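The Tostton Twelve

The coach dropped us at the edge of Konalari a little after six, and by then I already knew my left shoe was wrong. I had laced it twice on the way up and once more in the car park. It was tight over the top of the foot and slack at the heel, and I stood on the wet grass pressing my toes down and telling myself it would ease off.

My number was 237. I had pinned it crooked, and one corner lifted every time the wind came across the field.

The race goes from Konalari down to the river at Cillari, over the bridge, then up the long road into Tostton. It is 12 miles. My father ran it 20 years ago in plimsolls and a rugby shirt and finished near the back, and he kept the medal in a drawer with the batteries and spare fuses. I found it in May when I was clearing the house. I entered the same evening, sitting on the stairs with my coat on.

The first two miles were easy. Everyone went off too fast down the lane and I went with them. A woman in a Bragança running vest was just ahead of me, and I decided to stay behind her for as long as I could. She had a short, quick step and never looked at her watch. We passed the quarry, the chapel and the farm with the dogs. Neither of us spoke.

At the bridge my heel had started to rub. A boy was handing out water in paper cups, and I took one and spilled most of it down my arm. The woman from Bragança took hers without slowing. By the time I had thrown the cup in the bin she was a good way up the hill.

The hill is the race, my father used to say. I had driven up it plenty of times and thought it was nothing much. On foot it bends left and goes on, then bends right and goes on. I walked a bit of it. A man older than me went past with his hands on his hips, also walking, only faster. He said, "Top's by the white gate," and I looked for a white gate for what felt like half an hour. When it came it was green.

After that it was flat all the way to town. I could feel blood in the sock. I thought about the drawer, and about whether he had walked the hill as well. He had never said so. He had only ever talked about the finish, and how he went straight home afterwards and drank a pint of milk standing up in the kitchen.
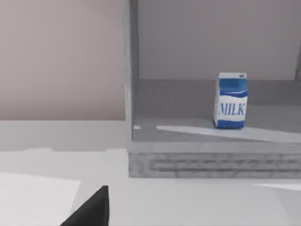
A carton of milk.

I came into Tostton past the bus station. There was a clock over the line and I didn't look at it. Someone put a medal over my head, and the ribbon caught on my ear. The woman from Bragança was sitting on the kerb with her shoes off, eating an orange. She held up a piece and I took it.

"Were you behind me?" she said.

"As far as the bridge."

She nodded and went back to her orange. I sat down and undid the left shoe. The heel was as bad as I had thought. It was about a mile to the house, and I still had the key, so I carried the shoes and walked there in my socks.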